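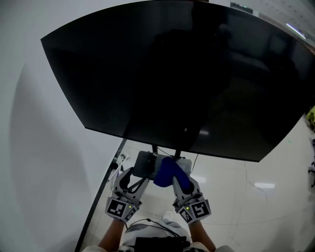
Sesstead Opens Its Screen and Stand Service to Shared Rooms in Castillo

CASTILLO, March – Hi, I'm Ekua Tetteh, and I run Sesstead, a room-cleaning company here in Castillo. I'm very happy to say that starting this month you can book us just for the part of the room everyone dreads: the big television, the stand it sits on, and all the fiddly bits and wires underneath. We're calling it Screen and Stand, and until now only our regular customers could get it (they've been asking me to keep it a secret, sorry!).

I should explain how I got here. I spent years wiping down meeting rooms, and a black screen is a terrible thing to clean. When it's off it shows every smear you missed, and the underside is worse. Dust settles on the brackets and along the cables, and most people never bend down far enough to look. I used to do the front, stand back, feel proud of myself, then sit down in a low chair and see the whole mess from below. Now we start from the low chair.

A Screen and Stand visit goes like this. We turn the television off and let it cool. We do the posts and the underside first with a dry, soft cloth, then any bracket or small box attached to the stand, easing the cloth around the wires without tugging on them. The glass comes after that, top to bottom, with a second cloth that hasn't touched anything else. No spray goes on the screen, ever. If a mark won't budge we put a little water on the cloth and go slowly. Then we do the baseboard along the nearest wall, and we're out of your way.

Last year we did 1,717 screens for our regulars, from little kitchen sets to the monsters you find in conference rooms. The price for a single visit is $13 per screen, stand included, and there's no minimum booking.
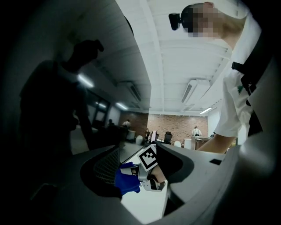 The other half of our news is about everything over your head. Big open rooms with long ceiling beams and air conditioners up high are a lot of what we see around town, and a customer at the Wukorach building asked if we could please do the tops of things while we were there. So we've added High Dusting as an extra. It covers beams, ledges and the outside casing of air-conditioning units, including the vent slots. We don't open the units up or touch filters – your service company should be doing that – but we'll tell you if a vent looks clogged.

High Dusting always happens before Screen and Stand if you book both, and we wipe the tabletops last. I've done it in the other order exactly once and had to do the whole television again!

Both services are open now to offices, studios, clubs and schools in Castillo, and in Grunen from April. Rooms up to 400 square feet can usually be done in under 2 hours, and we're glad to come in the early morning or after 6 p.m. if that suits you better. People are welcome to stay in the room and carry on with what they're doing.

To book, or to ask me anything at all about cloths, call the Sesstead office and ask for Ekua.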